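What Is a Comic Convention, and What Happens at One?

6 Sep 2024

Have you ever loved a story so much that you wanted to talk about it all day long, and then you looked around the dinner table and saw that your whole family had stopped listening? Well, there are places where thousands of people would be happy to keep listening, and to talk right back! They are called comic conventions, or "cons" for short, and I have been going to them since I was nine years old.

A con is a bit like a fair and a bit like a giant library, with some of a costume party mixed in. It usually takes place in a big hall. People who make comics come to meet the people who read them, and everybody gets to spend the day (or a few days, if the con is a long one) looking at drawings, buying books, and listening to talks.

My favorite is the one in Villanueva, which is held every May. It isn't the biggest by a long way. Last time it had 2,566 visitors, and I think I stood in line behind all of them. But small cons are lovely for children, since you can walk right up to an artist's table and ask how she draws hands.

What is artists' alley?

Artists' alley is the part of the hall where the comic makers sit. Each one has a table, and on the table are their books and prints and sometimes little pins or stickers. In Villanueva there were 77 tables, and it took me all morning to get down just one side, mostly from stopping to chat.

You don't have to buy anything. You can say hello, look through the books with clean hands, and tell the artist which page you like best. If you have brought a sketchbook, you can ask politely whether they do drawings for visitors. Some do them for free, some charge money, and some are too busy, and all of those answers are fine.

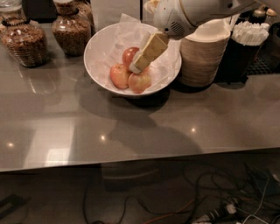
Gheorghița Anghel wrote in to say that children should bring their own comics along too, even if they are only two pages folded in half and stapled crooked. Artists love to trade, she says, and she still has a comic about a snail detective that a boy gave her in exchange for a print.

I think that's a wonderful idea, and I wish I'd known it when I was small! Make a few copies, write your first name on the front, and keep them flat inside a book so the corners don't bend.

What is a panel?

This word is a tricky one, because it has two meanings. In a comic, a panel is one of the boxes that the pictures sit in. At a con, a panel is a talk. A few people sit in a row behind a long table with microphones, and they have a conversation about one subject while everyone else listens. It might be about how to write a funny villain, or how a comic gets turned into a cartoon.

One person on the panel is called the moderator. The moderator asks the questions and makes sure everybody gets a turn, a little like a teacher at circle time. Near the end, the moderator will often ask if anyone in the audience has a question.
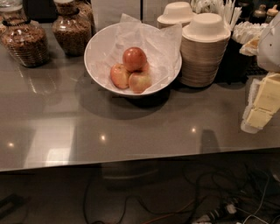 When that happens, put your hand up or join the line at the microphone, whichever they ask you to do. Try to keep your question short. I once asked the makers of Plukau a question so long that I forgot how it began, and they were very kind about it, but I did turn pink all the way up to my ears.

Do I have to wear a costume?

No, not at all. Dressing up as a character is called cosplay, which comes from the words "costume" and "play." Lots of visitors do it and lots come in their everyday clothes. If you'd like to try, start with something comfortable that you can sit down in. And if you see a costume you admire, always ask before you touch it or take a photo, even if the person is dressed as your very favorite hero.

What if it gets too loud?

Cons can be noisy and crowded, and plenty of grown-ups get tired of that too. Many have a quiet room where you can sit and read. The one in Flamasthorpe has beanbags and a shelf of old comics, and I have spent some very happy hours there. Before you go in, choose a meeting spot with your grown-up in case you lose each other, and put their phone number in your pocket.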